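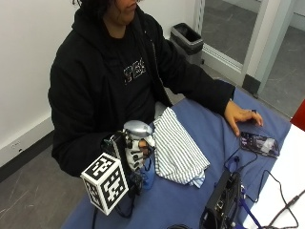

Muncombe, February

The Lenley table cloth from Rarkis is a white wiping cloth with a thin blue-grey stripe. It's made for kitchen tables, benches and sideboards, and folds flat enough for a shallow drawer. Sold in packs of eight – stock code 767.

The weave is the same as last year's. The hem has been redone with a double row of stitching after Rowena Quiambao in our returns department asked for it. The stripe colour may vary slightly between batches.
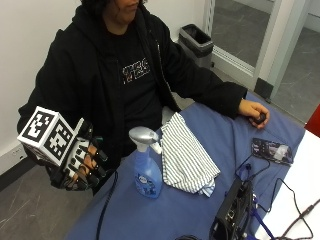
Does the cloth need washing before first use?
One warm wash on its own is enough. Leave out fabric softener, as it makes the cotton less absorbent.

Line dry or tumble on low. Iron while damp if you want sharp folds. Don't use bleach on the stripe.

The current run is 3000 packs, with some 294 set aside for trade accounts. Trade orders go through Zsófia Lengyel at the Muncombe warehouse. The plain white version, Miah, is listed separately.

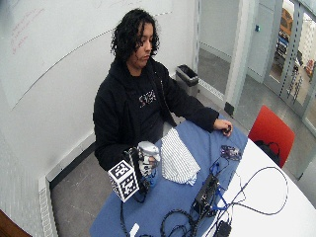
White cloth with thin grey stripes, folded.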